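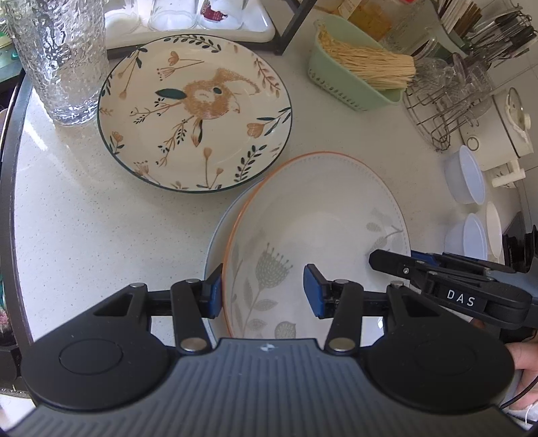 Foto: Doaa Salem / Acervo Gralby

Capítulo 8
Louça de mesa: empilhamento, manuseio e decoração de superfície

8.1 Introdução

O prato raso é a peça mais numerosa em qualquer serviço de mesa e também a que mais vezes muda de lugar. Sai do armário, passa pela bancada, vai à mesa, retorna à bancada, é lavado, escorrido e guardado. Em cada uma dessas etapas há contato entre a borda da peça e outra superfície, e é na borda que se concentra a maior parte dos danos. Este capítulo trata da geometria do prato, do comportamento das peças quando sobrepostas e dos critérios para classificá-las, empilhá-las e armazená-las.

A fotografia de abertura mostra dois pratos sobrepostos em uma bancada branca salpicada. O superior é branco, de borda laranja, com estampa botânica em cinza; o inferior, deslocado para a esquerda, deixa ver apenas um arco de borda azul fina. Trata-se de uma sobreposição descentrada, configuração que será retomada na seção 8.4.

Ao final do capítulo, o estudante deverá ser capaz de identificar as partes de um prato, distinguir a pilha homogênea da pilha mista, reconhecer os tipos usuais de decoração e propor uma ordem de armazenamento para um conjunto de peças dadas.

8.2 Nomenclatura

Adota-se neste livro a terminologia seguinte.

Borda: limite externo da peça. Pode ser lisa, ondulada ou facetada, e recebe com frequência um filete de cor.

Aba: faixa entre a borda e o fundo. Em pratos do tipo coupe, a aba não existe como elemento distinto e a curvatura é contínua desde o centro.

Fundo: região central, destinada ao alimento. Também é chamado de campo quando o assunto é a decoração.

Pé: anel saliente na face inferior, sobre o qual a peça se apoia. Nas cerâmicas esmaltadas, a superfície de apoio do pé costuma permanecer sem esmalte, o que a torna mais áspera que o restante da peça.

Filete: linha contínua ou interrompida que acompanha a borda. Um filete pontilhado interno à faixa de cor, como o do prato de borda laranja da fotografia, é classificado como filete secundário.

O termo "beirada", comum na linguagem corrente, será evitado por designar ora a borda, ora a aba.

8.3 Decoração de superfície

A decoração cumpre duas funções no serviço de mesa: a ornamental e a de identificação. A segunda interessa mais a este capítulo. Em uma copa onde convivem peças de linhas diversas, a cor da borda permanece legível mesmo com os pratos parcialmente encobertos, ao passo que o motivo do campo desaparece assim que uma segunda peça é colocada por cima. O exemplo de abertura é suficiente para demonstrar o princípio: do prato inferior vê-se pouco, mas a cor do filete já o separa do superior.

Quanto à posição, os motivos dividem-se em centrados, quando ocupam o meio do campo; marginais, quando se restringem à aba; e livres, quando atravessam o campo sem eixo definido. Flores em haste e ramos com folhas que avançam em direção à borda são usuais no terceiro grupo. O motivo livre exige atenção no alinhamento à mesa, pois a peça passa a ter uma orientação preferencial. Convém fixar uma regra única para todo o conjunto, por exemplo a haste da flor voltada para o comensal, e mantê-la em todos os lugares.

Quanto à técnica, distingue-se a decoração sob esmalte, protegida pela camada vítrea, da decoração sobre esmalte, aplicada depois e fixada em queima de temperatura inferior. A distinção nem sempre é possível a olho nu e não deve ser presumida a partir de fotografias. O exame tátil e a observação sob luz rasante serão descritos na seção 8.7.

8.4 Sobreposição e estabilidade

Chama-se pilha homogênea a que reúne peças de mesma forma e diâmetro. Nela, o pé de cada prato assenta no fundo do prato inferior e as cargas se transmitem pelo anel de apoio. Chama-se pilha mista a que reúne peças de formas ou diâmetros diferentes. Na pilha mista o apoio pode ocorrer sobre a aba, com dois efeitos: inclinação da peça superior e concentração de carga em poucos pontos.

A descentragem é a distância horizontal entre os eixos de duas peças sobrepostas. Em uma bancada, durante a triagem, pequenas descentragens são toleráveis e até convenientes — a borda exposta do prato inferior facilita a identificação da peça. No armário, a descentragem deve ser eliminada, pois se acumula de um prato para o seguinte e desloca o centro de massa do conjunto.

Considere-se uma pilha de 13 pratos de 400 gramas cada. A massa total é de 5,2 quilogramas, e o prato da base sustenta os outros doze, isto é, 4,8 quilogramas. Se as peças estiverem centradas, essa carga se distribui por todo o anel do pé. Se o apoio se reduzir a dois trechos da aba, a mesma carga atua sobre uma fração da área, e pequenas irregularidades do esmalte passam a ser pontos prováveis de lasca.

8.5 Preensão pela borda

A retirada de um prato da pilha faz-se pela borda, em pontos opostos ou próximos disso, com elevação vertical antes de qualquer deslocamento lateral. O arraste é a causa mais frequente de riscos circulares no fundo da peça inferior, produzidos pelo pé não esmaltado. Quando há descentragem, a folga sob a borda do prato superior varia ao longo do perímetro, e a preensão deve começar pelo lado de maior folga.

Nos ensaios de copa realizados em julho pela equipe da Ansari, com pratos das linhas Flitier e Vondach, a separação das peças por cor de borda antes do empilhamento reduziu o número de retiradas desnecessárias. Os dados completos constam da tabela 8.2, ao final do capítulo.

8.6 Ordem de armazenamento

A sequência recomendada para conjuntos mistos é a seguinte:

1. Separar as peças por diâmetro.
2. Dentro de cada diâmetro, separar por perfil (com aba ou coupe).
3. Dentro de cada perfil, agrupar por cor de borda.
4. Verificar cada borda com a ponta do dedo protegida e retirar as peças lascadas.
5. Empilhar com os eixos alinhados, as peças de maior diâmetro na base.

Peças com decoração sobre esmalte recebem folha separadora de feltro ou papel entre cada par. A altura máxima da pilha depende da prateleira e do tipo de louça, e será calculada nos exercícios da seção 8.9.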